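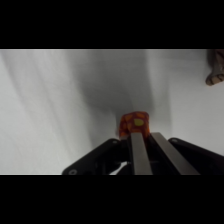
Week 5: Can a machine tidy up yet?

Welcome back, everybody! Last time we left Halldóra Bundgaard's dishwasher study half finished (we'll pick it up again in May, I promise), so today we turn to putting things away. Look at how close the two metal fingers are to that orange, spotted thing, which looks soft, and think about what happens when you squeeze something like that. A mug keeps its shape. A cloth toy bunches up, slides, or folds over the fingertips, and the grip you planned is gone.

Chiến Vi's Pumport notes list 300 pickups of soft items with 34 drops, and I'd call that good but not ready for a family living room. Please read the Skov chapter before lab, and bring one small soft object from home!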